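Subject: Re: Shortlist for the Bamisside medal
Date: August 31, 2019

On the Bamisside list, someone wrote:
> I've read all 65 nominations now and I don't see what the fuss is.
> We judge the work in front of us. If fewer women are put up for
> the medal, that's a matter for the people doing the nominating.

Hi all,

I've been chewing on this one since it landed, and I don't think we get off that lightly! We wrote the nomination form. We also decided it needs two letters from past medallists, and you only have to look down the honour roll in the foyer to see who they tend to write for (their old students, mostly, and fair enough, I'd do the same).

I went back through the membership list over a pot of tea. We have 933 members and 422 of them are women, so it's hardly a shortage of candidates. My old department at Brurnovano had the same argument over its travel prize — it went on for years — and in the end they let people nominate themselves with a 500 word statement. There was plenty of grumbling about standards beforehand, mine included, and I came round once I'd read a few of the statements.

Could we try that for the next round? Nominations open in November, so there's time to change the form if we get moving. I'm happy to do a draft, and I'd want the Ahuja early career prize done the same way, or we'll be back here next winter. 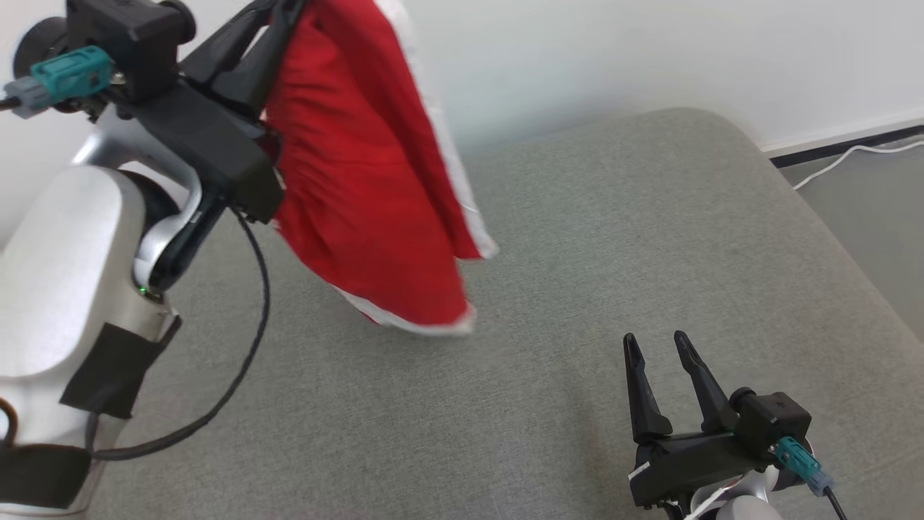
Gripper holding up the red cloth with the white trim.

Whoever has the old form as a Word file, please send it over, as mine is a scan and the second page has gone grey. And does the two letter rule sit in the bylaws or only on the form? I can't find it in my copy.

Cheers from a very soggy Hobart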